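Minutes of the Building Use Meeting, Kanagaratnam House
Nov 24, 2018

Item 2. Keys

The minutes of the October meeting were approved. The chair reported that 39 keys are currently signed out under the Hovau lock system and that the register does not match the tags in every case. Small bunches are to be kept together on one ring and handed over in person.

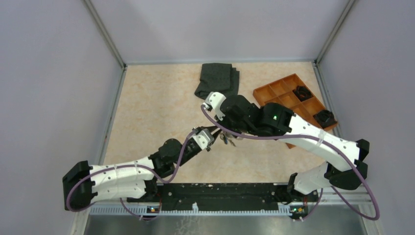 Ye-ji Ji asked whether the spare set for the Filum room would stay at the front desk - tenants had twice found it missing in October. It was agreed that the desk will hold it and log each loan.

Replacement charge set at $85 per key. Carried.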